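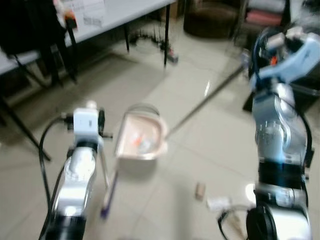

손잡이가 긴 분홍빛 쓰레받기. 주황색과 흰색 부스러기가 담겨 있다. 바닥은 밝은 베이지색 타일.

바닥 쓸기, 다시 배우는 중

월요일 아침 7시. 청소기를 돌리기엔 이르다. 아랫집이 깬다. 그래서 빗자루. 요즘 집집마다 현관 옆에 빗자루가 돌아왔다는 얘기를 듣고 취재를 시작했는데, 마감이 코앞이라 우리 집 바닥부터 쓸면서 쓴다. 양해 바란다.

시작은 생활용품 가게 지브비(Jivby)였다. 골목 안쪽, 간판도 작고 문도 뻑뻑한 집. 지난 2월에 갔을 때 입구 통에 빗자루가 잔뜩 꽂혀 있었다. 긴 것, 짧은 것, 솔이 넓은 것, 갈대로 엮은 것. 주인 말로는 겨울 들어 청소기 필터보다 빗자루를 찾는 손님이 많아졌단다. 왜냐고 물었더니 어깨만 으쓱. 충전하기 귀찮아서 아니겠냐고.

나도 그랬다. 과자 부스러기 한 줌 치우자고 청소기를 꺼내고, 충전이 안 돼 있고, 먼지통은 꽉 차 있고. 그러다 그냥 둔다. 밟는다. 방까지 번진다. 주말에 한꺼번에 치운다. 익숙한 순서다.

타일 바닥에서는 이게 더 심하다. 장판은 부스러기가 한자리에 얌전히 있는 편인데 타일은 구른다. 빗자루를 세게 휘두르면 저쪽 벽까지 간다. 그리고 줄눈. 줄눈에 낀 가루는 넓은 빗자루로 백날 쓸어도 그대로다. 작은 솔이 낫다. 좁게, 낮게, 줄눈을 따라서 한 번. 그다음 가로질러 한 번.

솔리먼(Soliman)이라는 소규모 브랜드에서 나온 빗자루 세트를 써 봤다. 1만 5천 원쯤 할 줄 알았더니 더 쌌다. 솔은 뻣뻣한 편. 처음 며칠은 별로였다. 부스러기가 튕겨 나갔다. 요령은 손목에 있었다. 쓸고 나서 솔을 들지 말 것. 바닥에 붙인 채로 멈추고, 그 자리에서 다시 당긴다. 튀는 게 확 줄어든다.

쓰레받기 얘기를 해야 한다. 사실 이번 기사에서 제일 하고 싶었던 얘기. 빗자루는 다들 고르는데 쓰레받기는 딸려 오는 걸 쓴다. 그런데 치우다 짜증 나는 순간은 대부분 쓰레받기 쪽에서 온다. 입구가 바닥에서 뜬다. 가루가 한 줄 남는다. 뒤로 조금 물러나 다시 쓸면 또 한 줄. 또 한 줄. 결국 물티슈를 찾는다.

볼 것은 앞날이다. 얇고 살짝 휘어야 한다. 두꺼운 플라스틱은 튼튼하긴 해도 문턱이 된다. 가게에서 살 때 평평한 데 대고 눌러 보시라. 빛이 새면 내려놓는다. 고무날이 붙은 것도 있는데 나는 반반. 처음엔 딱 붙지만 먼지가 끼고, 안 닦으면 끈적해진다.
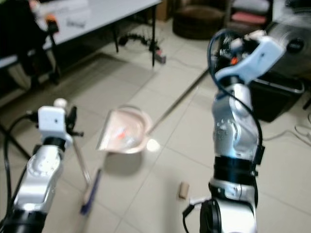 각도도 중요하다. 입구를 바닥에 붙이고 뒤를 살짝 든다. 너무 들면 안에 담긴 게 도로 쏟아지고, 너무 눕히면 입구에서 걸린다. 빗자루는 쓰레받기 정면에서 짧게. 길게 밀면 옆으로 샌다. 두세 번에 나눠 담고, 마지막엔 쓰레받기를 뒤로 조금 빼면서 한 번 더. 이 정도면 가루 줄도 거의 안 남는다.

손잡이 길이는 취향 문제라고들 한다. 나는 아니라고 본다. 허리가 안 좋은 사람에게 짧은 쓰레받기는 벌이다. 쪼그려 앉고, 일어나고, 옮기고, 다시 쪼그려 앉고. 긴 손잡이는 서서 댈 수 있다. 대신 단점. 손에 힘이 덜 실려서 입구가 들린다. 긴 걸 쓴다면 손잡이를 몸 쪽으로 조금 눕혀 잡는 게 좋다. 보관도 번거롭다. 벽에 고리 하나 달면 끝나는 일인데 그걸 3년째 미루는 집이 우리 집이다.

스탠더스테드(Standarstead)라는 동네 공유 작업실에도 들렀다. 여러 사람이 바닥을 같이 쓰는 곳이라 청소 규칙이 벽에 붙어 있다. 딱 한 줄. 흘린 사람이 그 자리에서. 효과가 있냐고 물으니 빗자루를 문 뒤에서 꺼내 잘 보이는 데 걸어 둔 뒤로 좀 나아졌다고 한다. 규칙보다 위치였던 모양이다. 집에 와서 나도 다용도실에 있던 빗자루를 식탁 옆으로 옮겼다. 보기엔 좀 그렇다. 그래도 쓴다. 하루에 몇 번씩 쓴다.

가구 밑은 따로 챙겨야 한다. 책상 밑 멀티탭 주변이 특히 문제. 전선 사이로 먼지가 뭉친다. 쓸기 전에 전선부터 한쪽으로 모으고, 멀티탭은 들어서 옆에 두고, 솔은 마른 걸로. 젖은 걸레는 여기 근처에 가져오지 말 것. 방석이나 쿠션도 먼저 치운다. 귀찮다고 둘레만 쓸면 동그랗게 자국이 남는데 이게 은근히 눈에 띤다.

순서는 구석에서 가운데로. 다 모은 다음 담는다. 조금씩 담으며 다니는 사람도 있던데 타일에선 비추. 돌아다니는 동안 발에 붙는다. 양말 바닥을 보면 안다.

솔 관리. 한 달에 한 번은 미지근한 물에 중성세제 풀어서 흔들어 씻고, 솔이 아래로 가게 걸어 말린다. 세워 두면 솔이 눌려서 한쪽으로 휜다. 휜 솔은 잘 안 돌아온다. 머리카락은 헌 빗으로 빗어 내면 된다. 생활용품 편집숍 플러스테스포트(Plustesport)에서는 교체용 솔만 500원 단위로 값을 매겨 판다. 제일 작은 게 2000원. 손잡이가 멀쩡하면 솔만 갈면 되니까 괜찮은 방식이라고 생각한다. 다만 규격이 제각각이라 쓰던 걸 들고 가야한다. 나는 안 들고 갔다가 두 번 걸음 했다.

쓰레받기는 그냥 물로 헹구면 된다. 정전기로 가루가 달라붙을 땐 물기를 꼭 짠 행주로 한 번 닦고, 완전히 마른 다음에 쓴다. 덜 마른 채로 쓰면 과자 가루가 반죽이 된다. 해 봤다.

지금 아침 7시 15분. 거실은 다 쓸었고 부엌이 남았다. 식탁 밑에서 시리얼이 나왔다. 언제 먹은 건지는 모르겠다.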